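Fedstead bag handling: recordings and replay tools

README, last edited in March

Fedstead is a small set of recordings from a two-armed robot working with thin plastic bags in an office lounge, plus the tools we use to play them back, check them and cut them into training clips. It is put together at Stoltwood and released under the Purnex licence, a copy of which is in the top folder.

What is in it

There are 616 episodes for training and 70 held back for testing. Each episode has one head view, one wrist view per arm, joint positions for both arms and hands, and the commands sent by the operator. The clip tool turns the training part into 2,573 short clips. A clip never crosses from one episode into the next.

Wrist views

The wrist cameras sit close to the fingers and move with them, so a fast reach smears the floor and anything lying on it. We left these stretches in. The perception code scores every wrist image for sharpness and writes the score next to the timestamp.
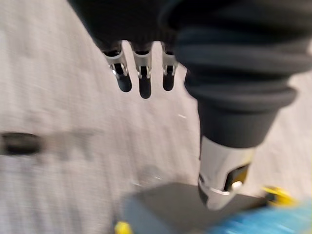
To drop the worst images, set min_sharpness in clip.yaml. The default is 0, which keeps everything. We train with the default and let the grasp model lean on joint positions when the score is low. Raising the limit gives cleaner pictures but leaves gaps, and the planner does not cope well with gaps longer than half a second.

Control and planning

Both arms are driven by Nautiyal, our control layer. It takes hand targets from the planner and turns them into joint commands. When both hands hold the same bag, the planner treats the distance between them as a soft limit – it can be broken for a moment, but the cost rises quickly. 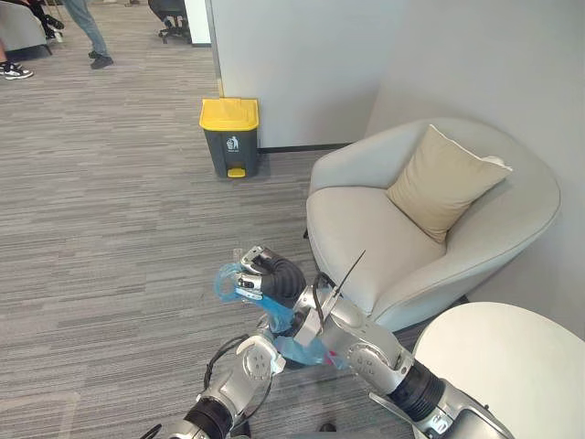 The soft limit is set in planner.yaml under pair_distance. Change it in small steps. If it is too tight the arms slow each other down, and if it is too loose the bag gets pulled hard before the cost has any effect. The replay tool draws the distance as a line under the head view, with the limit marked.

Known problems

Bag outlines are poor where the plastic is see-through. Labels were drawn by hand on 966 images, and labellers did not always agree on where a fold ended. Glass is the other weak spot: the depth step often reports the floor below the pane.
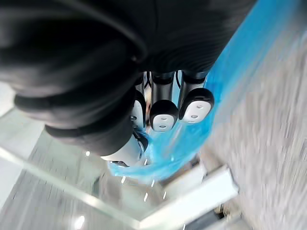
Can I use the recordings without Nautiyal?
The replay and clip tools only need the episode files. Nautiyal has to be installed if you want to send commands to real arms or rerun the planner.

Running the checks

Run check_episodes before anything else. It looks for missing timestamps and views that start late, and writes a list to report.txt. Episodes on that list still load, but the clip tool skips them unless you pass keep_flagged.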